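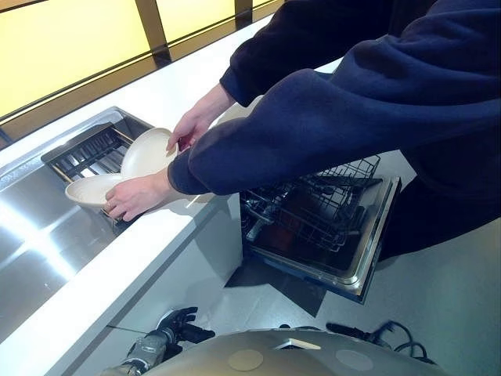 ## Setting the hardness on your Sullik softener

I've put a Sullik in two kitchens now, and both times I rushed this bit and ended up with chalky plates. Give it 15 minutes and you'll be fine!

1. Find your water hardness. Your supplier will have it on their website, or you can use the paper strip in the box (dip it, shake it, wait for the color to settle).
2. Hold down **Set** until the display blinks. Mine takes its time — keep holding.
3. Step up or down with the arrows to match your number, then press **Set** again.
4. Fill the salt tank to the line. I use the big Meireles tablets, and Sandrine Rey swears by the small ones, so go with whatever your shop has.

**Note:** The counter starts at 3,000 liters and runs down as you use water. If it shows 2,584 on a secondhand unit, somebody has skipped the reset, so go through the next part before you do anything else.
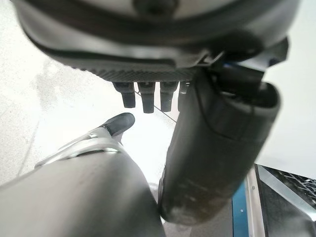
## Resetting the counter

1. Close the bypass valve, a quarter turn to the right.
2. Press both arrows together until you hear a beep.
3. Open the valve again — slowly, please — and run the cold tap until the sputtering stops.

**Caution:** Don't reset in the middle of a rinse cycle. I did that last October and had salty coffee for a day.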